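Kitchen & Home > Cleaning > Pots and Pans

Getting Years of Cooking Off Your Stainless Steel

By Roman Jasińska
394 shares | 19 comments | Print this | E-mail to a friend

My mother had one good stainless steel pan, and she scrubbed it every single night with whatever was under the sink, and by the time it came to me it was as dull as an old nickel. I loved that pan (I still do!) but it took me far too long to learn how to look after it, and most of what I know now I picked up by doing it wrong first. So pour yourself some coffee and let me save you a few sore elbows.

Everyday food that's stuck on

Let the pan cool down on the stove before you do anything else. I know the hiss of cold water on a hot pan is very satisfying, but it's hard on the metal, and a pan that has warped will rock on the burner forever after. Once it's cool enough to touch, put in an inch of warm water and a squirt of dish soap and go eat your dinner. By the time you've cleared the table, most of it will wipe right out with a soft sponge.

If it doesn't, put the pan back on low heat with the soapy water still in it and let it simmer for five minutes or so. Push at the stuck bits with a wooden spoon. Eggs are the worst for this, and rice that has caught on the bottom runs a close second.

Rainbow marks and white spots

You'll see bluish, purplish swirls if the pan got very hot while empty, and chalky white dots if your water is hard like ours. Neither one will hurt you or your supper. Pour in a splash of plain white vinegar, swish it around, leave it a minute or two, then rinse and dry. I keep a small jar of vinegar by the sink just for this, with a label on it, after my brother-in-law put some in his iced tea one Tuesday.

To keep the white spots from coming back, dry the pan with a towel right away instead of letting it drip in the rack.

Burned on, black, and you want to cry

Baking soda is your friend. Sprinkle in enough to cover the bottom, add just enough water to make a paste like thick frosting, and leave it overnight. In the morning, rub with a damp cloth, following the circles of the metal if your pan has them. Going against the grain leaves little cross scratches that catch the light, and once you've noticed them you'll see them every time you cook. Do a second round if you need one. I've had a pot of scorched plum jam take three nights, and it did come clean in the end.

Please leave the steel wool in the garage. The same goes for oven cleaner and anything with bleach in it, which can leave tiny pits you'll never polish out. And don't ever mix bleach with vinegar, in a pan or anywhere else, because the fumes are dangerous.

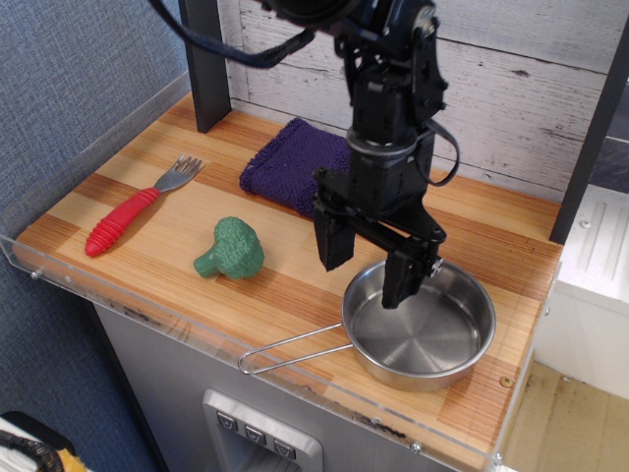
The outside of the pan is a separate job, and I'll admit I let mine go for months at a time. Brown, sticky patches down the sides are cooked-on oil, and they soften nicely under a rag soaked in hot water and dish soap. Lay the rag over the spot, walk away for a quarter of an hour, and then use the baking soda paste. Turn the pan over while you're at it and do the bottom too. Small pans are quick, and I like to start with those so I feel I'm getting somewhere.

Handles and rivets collect more grime than you'd believe. An old toothbrush gets in around them, and a wooden toothpick will do for the crack where the handle meets the side. If a handle is held on with a screw, check that it's snug while you have the toothbrush out, and tighten it gently.

Putting them away

Stack your pans with something soft between them. I use squares cut from a worn-out flannel sheet, but paper plates or coffee filters do fine. Lids go in a dish rack turned on its side at the back of the cupboard, a trick I was very proud of until my neighbor told me she'd been doing it since before I was married.

One more thing about salt: add it after the water boils and give it a stir. Salt sitting in cold water at the bottom of the pot is what makes those little pinprick marks, and I'm sorry to say there is no paste for those.

Filed under: stainless steel, baking soda, vinegar, burned pans
Print this | E-mail to a friend | Read all 19 comments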